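Open House FAQ

I get the same questions every January, so I'm putting my answers in one spot!

Do I need to sign up?
Yes please. We have room for 100 people, and last year almost 300 asked (sorry, everybody on the waitlist). Write to Judite Peixoto and she'll send you a time.

Where do I park?
Behind the Tevari building. The gate code is 1638, and you have to hit it kind of hard.

Can my kids try the grippers?
They sure can! You squeeze the handle, the jaws close, and most kids get it faster than I did. Under eights need a grown-up next to them.

What will we see?
Kitchen chores, mostly. I love the chopstick one, where you pick them up off the cloth and stand them in the basket. Skinny things are way harder than cups, so don't feel bad if you drop a few.
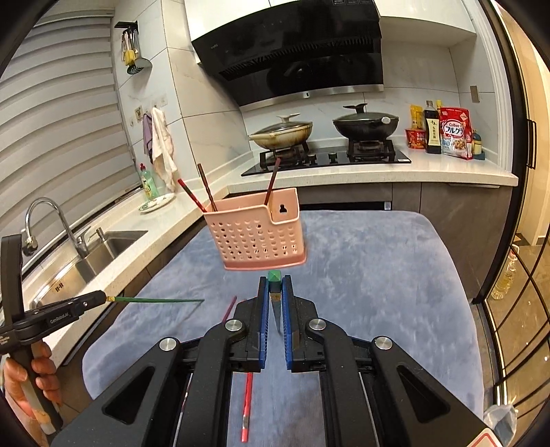 Chopsticks at the kitchen table, one in each gripper.

Is there food?
Coffee and cookies at 10:30, until they run out. Please don't snack at the demo table.

Can I come back in the afternoon?
If there's space, sure. Ask Inês Bettencourt at the front desk, extension 77.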